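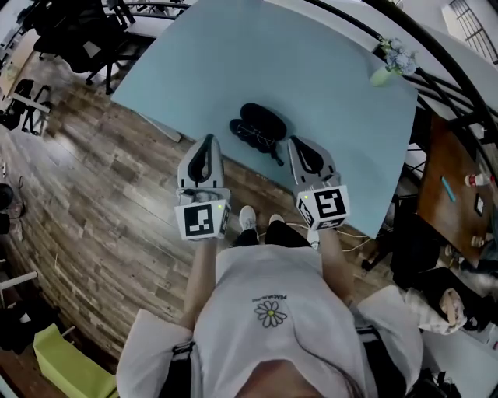 Frequently Asked Questions: Visiting the Wirkthorpe Playhouse

Search this site Enter keywords Go

Posted 7 November 2022 by Guðlaug Kvaran, box office

How do I buy tickets?

Online, by phone, or at the box office window on Malix Street. The window opens two hours before each performance and closes at intermission. Phone orders are held under the buyer's last name.

What is playing this season?

The fall production is The Lamplighter's Daughter, a musical in two acts. It runs through the end of the month. The spring show, a comedy called Sproģis and Son, opens in March. Casting for the spring show is finished.

How long is the fall show?

Two hours and 20 minutes, including one intermission.

Is it suitable for children?

We suggest ages eight and up. There are gunshots and a short fire effect in Act Two. Children under 4 are not admitted to evening performances, even on a parent's lap.

Which seats are best?

The main floor and balcony together hold 1,328. Rows A through C are close to the orchestra and can be loud. The side balcony has a partial view of the stage and is priced lower.

Can I exchange my tickets?

Yes, up to 24 hours before curtain, for another performance of the same show. We do not give refunds unless a performance is canceled. If the new seats cost more, you pay the difference.

What happens if I am late?

Ushers will seat you at the first break between songs. You may have to stand at the back until then.

Where do I park?

The Tutano garage is across the street and has 86 spaces. It usually fills around 30 minutes before evening shows. Street parking is free after 6 p.m.

Is there wheelchair seating?

Yes, in Row M on the main floor. Please call to reserve it, as these seats are not sold online. The balcony is reached by stairs only.

Can I take pictures?

Before the show and at intermission, yes. Phones must be off during the performance.

Sign up for our newsletter Your email address Subscribe

This site uses cookies. By continuing to browse you agree to our use of cookies. Accept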